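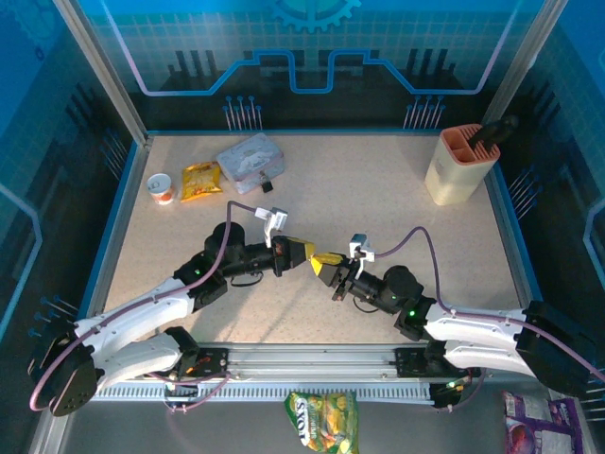
My first custom board is getting shaped for me in July and I've been going round in circles over volume, so I'm hoping some of you kind folk can set me straight. I'm a mum who surfs Dorkivley most mornings before work, on a tired old 5 fin that a friend passed on. Brekkie after is whatever's handy, usually a yellow bag of snacks and something hot in a little white cup, so I'm no athlete! The shaper wants to go shorter and I'm nervous about paddling. Should I hold out for more foam?
Posted by Devora

Oh, how exciting, congratulations! I went through exactly this with my first custom and fretted for weeks. Please do tell your shaper about the waves you really surf — the soft, mushy mornings as well as the good ones. I asked for extra width under the chest, and paddling has been lovely ever since. Mine cost 200 dollars more than one off the rack and I've never regretted it. Take your old board along too, so they can feel the rails and see where your feet have worn the deck.
Posted by Rweyemamu

go longer, you can always sell it. had 3 shorties and hated them all
Posted by Zirnow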